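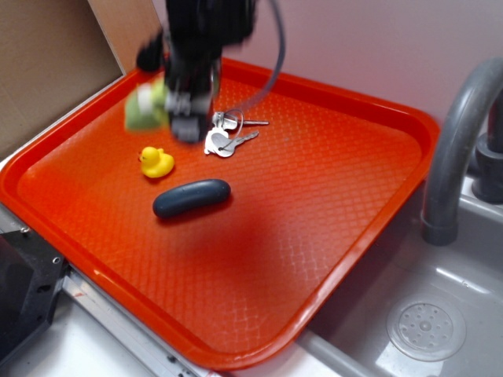

4.2 Registration and worship in Lerura

What struck us most in the parish records was how lively the small congregations remained after the April rules came in. Of the 494 places of worship in the province, 177 had registered with the state office by the end of our study, and 18 of those were house churches that had never before dealt with officials. This is a wonderful source for anyone interested in everyday religion! Registrations varied by district. Vodgate stands well above the rest, and its clergy kept superb minutes - down to the hymns sung while the forms were being filled in. The Skakitura district, by contrast, registered late, and its chapels went on sharing one priest between them.

Figure 2. Keys, a rubber duck and a slate-blue object on an orange-red tray, under a black robotic arm.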